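# Washing, mending and reviving old soft toys at home
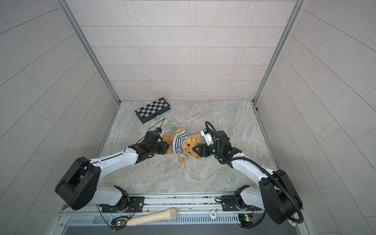
*A brown teddy bear on his back on a marbled floor.*

April 26, 2020

With everyone home so much this spring, I've finally been working my way down the mending basket, and most of what was at the bottom of it turned out to be stuffed animals. My mother kept every toy we ever had in a trunk in Illunville, and when the trunk came to me so did two generations of bears, one rabbit and something that may once have been a goose. I've learned a few things along the way (some of them the hard way, poor goose!), so I thought I'd write them all down in one place.

## Before any water

Give the toy a good squeeze all over. If you hear crunching, the stuffing may be straw or wood wool, and that sort should never be soaked. A barely damp cloth is as far as I'd go. The same goes for anything with a music box or a growler in the tummy.

Look at the eyes and nose too. Tug each one gently. Loose ones come off now and go in a labeled envelope, and I do mean labeled, as I have a jar of orphan eyes that will never find their owners.

## Surface cleaning

This does for most of them. Put a small squirt of mild dish soap in a bowl of lukewarm water and whip it with a hand whisk until you have a good head of foam. Use the foam only, on a soft nail brush, working in little circles with the nap. Wipe it away with a clean damp washcloth and keep rinsing the washcloth as you go.

For a musty smell, shut the toy in a big paper bag with 2 tablespoons of baking soda, give it a shake, and leave it overnight. Take it outdoors to brush it off. Really old smells may want a second night.

## If it can go in the machine

Check the care label first. A sturdy modern toy usually does well inside a knotted pillowcase, cold water, gentle cycle, with a couple of towels thrown in to keep the drum balanced. I skip the dryer altogether. Press the water out between towels - no wringing, please - and lay the toy flat on a rack near an open window. Thick bears can take up to 8 hours before the outside feels dry, and a good while longer in the middle, so turn them every so often and don't hurry them back to bed.

## Fluffing the fur

A wire pet brush is the best thing I own for this. Start when the fur is nearly dry and brush against the nap, then with it. Matted patches behind the ears like a dab of hair conditioner in water, rinsed well.

## Closing a seam

Use a ladder stitch and doubled thread, a shade darker than the fur if you can't match it. Take small bites from one side and then the other, and pull up snug every inch or so. Duván Marulanda, who taught the mending class I took years ago, had us bury the knot by running the needle deep through the body and snipping the tail close. I still do it his way.

If the neck has gone floppy, open the back seam a little and push new stuffing up with the handle of a wooden spoon. Small tufts, well pulled apart, or you'll get lumps.

Next up is the rabbit, whose left ear is mostly darning by now. If anyone has a good method for replacing worn paw pads without a pattern, do write and tell me - I have a nice scrap of tan felt waiting.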